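Fusdale Color Strip Light – Set-Up Guide
Section 3: Mounting the strip and setting the first color 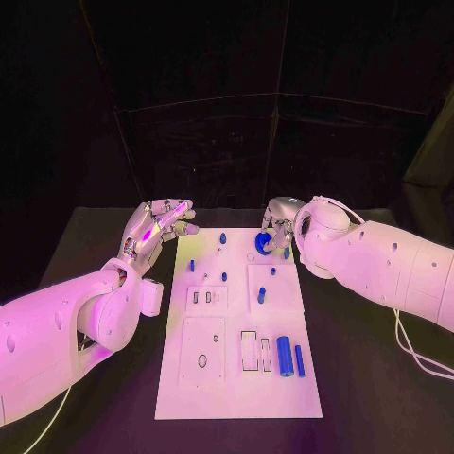
Figure 3.1 – Pink-magenta light over a dark tabletop and a white board.

Read this section before you peel the backing off the strip. The adhesive holds best the first time it is pressed down, and a strip that has been lifted and moved will usually sag within a few weeks. Section 2 covers the parts in the box. If you bought the Jellolley extension kit, mount the main strip first and then go to Section 5.

Before you start

You will need the strip, the controller, the power adapter, the bag of clips, a tape measure, a pencil, a pair of sharp scissors and a clean cloth. The strip is 210 inches long as supplied. The power adapter cord adds 40 inches, so plan the run from the outlet end.

CAUTION: Do not plug in the adapter while the strip is still wound on its reel. A coiled strip overheats quickly.

CAUTION: For indoor use only. Do not mount the strip above a stove, inside a shower enclosure or behind a heater.

Planning the run

1. Decide where the controller will sit. It needs to be within reach of the adapter cord and should stay uncovered.

2. Measure from the controller along the shelf, cabinet or wall edge you want to light. Mark the end point in pencil.

3. Hold the reel up and check the corners. The strip bends easily in the flat direction but must not be folded or twisted sideways. For a tight corner, leave a small loop standing off the surface.

4. Keep the strip back from the front edge of the shelf if you do not want to see the individual lights. On most shelves a setback of about 2 inches is enough.

Note: Glossy surfaces under the strip will show a row of bright dots. A matte surface gives a more even wash.

Cutting to length

5. Find the nearest cut line past your pencil mark. Cut lines are printed across the strip between pairs of copper pads. There are 144 lights on a full strip, and it can be cut after every third one.

6. Cut straight across the line. Do not cut between lines. The lights in that group will stop working and cannot be repaired.

7. Keep the offcut. It can be used again with a joiner from the Jellolley kit.

CAUTION: Always unplug the adapter before cutting.

Fixing the strip

8. Wipe the surface with a damp cloth and let it dry completely. Fresh paint should be left for a full week.

9. Starting at the controller end, peel back a hand's width of backing and press the strip down firmly. Work along in short lengths. Do not stretch it.

10. Fit a clip on each side of every corner and one at the far end. Space the rest evenly. On textured walls, use all 23 clips in the bag.

11. Push the strip plug into the controller with the two arrows facing each other. If the arrows do not line up, the plug will still go in but the colors will be wrong.

12. Connect the adapter to the controller, then to the outlet. The strip lights white for a few seconds and goes out.

Setting the first color

13. Press and hold the round button on the controller until the strip comes on again.

14. Press once to step to the next color. The order is warm white, cool white, amber, red, magenta, blue, green.

15. Hold the button to dim. Let go when the level looks right. The controller keeps this setting after a power cut.

Note: Strong single colors change the look of everything they fall on. White surfaces take on the color of the light, and paint or fabric samples cannot be matched under it. Switch to cool white for reading, sewing or any work where color matters.

Note: Magenta and blue look brighter in photographs than they do in the room. If you are setting the light for a video call, dim it one or two steps below what seems comfortable.

If something is not right

Only part of the strip lights: check that the cut was made on a line, then reseat the plug.

Colors do not match the order in step 14: the plug is reversed. Unplug the adapter, turn the plug over and try again.

The strip flickers when dimmed: the adapter may be sharing a wall dimmer. Move it to an ordinary outlet. Dimmed circuits are not supported.

For the wall remote, continue to Section 4.

Guide revised 2021-04-11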